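Zelodwood Gallery: Backdrops and Lettering

Updated June

Most of our pages are about benches and shelving, so the display work tends to get lost between them. This page is for the backdrops and cut-out letters. We build them in the back half of the Bornitz shop, and they go out either as a full set with a stand or as letters only.

The stands are simple: two uprights, a top rail, and feet that fold flat. The cloth goes over the top and hangs down the front. We use black more than any other color. It hides the rail, and light letters read well on it from across a room. It does show creases if it has been folded in a box, and the seams show where lengths are joined. We steam it when there is time. When there isn't, we hang it the night before and let the weight of the cloth do what it can.

Vlasta Hrubý draws the letters. She works at full size on brown paper, tapes the paper to the wall, and stands back at the far door to check the spacing before anything is cut. Rounded shapes are her preference for short words. She also picks the colors, usually pale ones, and often adds an edge in a darker shade so that each letter holds its shape under flat ceiling lights.

Notes for people ordering:

Tell us the exact wording, including which letters are capitals. We had to recut a set for Vlček over one capital V, and that took the better part of a morning.

Two rows are easier to fit than one long row. If one line matters more, we make it larger and set it below, closer to eye level.

Letters go on after the cloth is hung, never before. Start from the middle of the row and work out to both sides.

Small metal clips hold the cloth at the corners. Pull the top edge tight first. The sides can hang looser.

The crate for a full set weighs 25 pounds and goes through a normal door. Letters packed alone go in a flat carton with paper between them. Item 342 in the price list is the stand without cloth, item 13 is the cloth without a stand. People mix these up, so please check before you send the form.

The Veton set is not on this page. It was painted straight onto board and belongs with the signs.

Lettering on black cloth

"fast" in lowercase across the top, "UMI" in larger capitals under it. Cream, pale yellow, pink and orange above; lavender-pink, peach and light blue below.
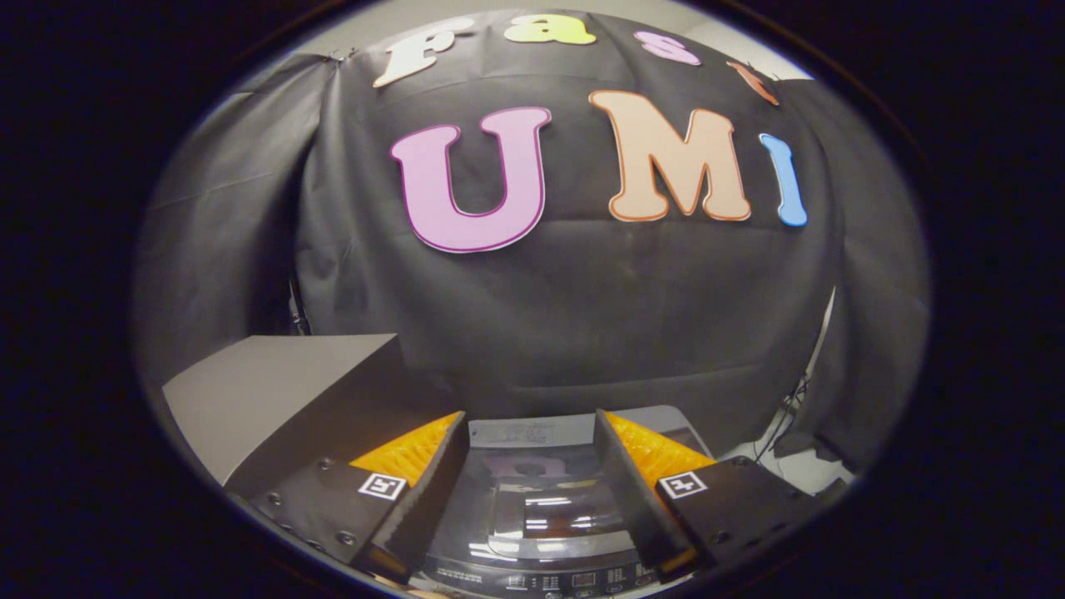 Sets can be collected from the Bornitz shop after 2 in the afternoon. Bring a blanket for the stand if it is going in the back of a car, and keep the letter carton flat on top of everything else. Spare clips are in the tray by the door.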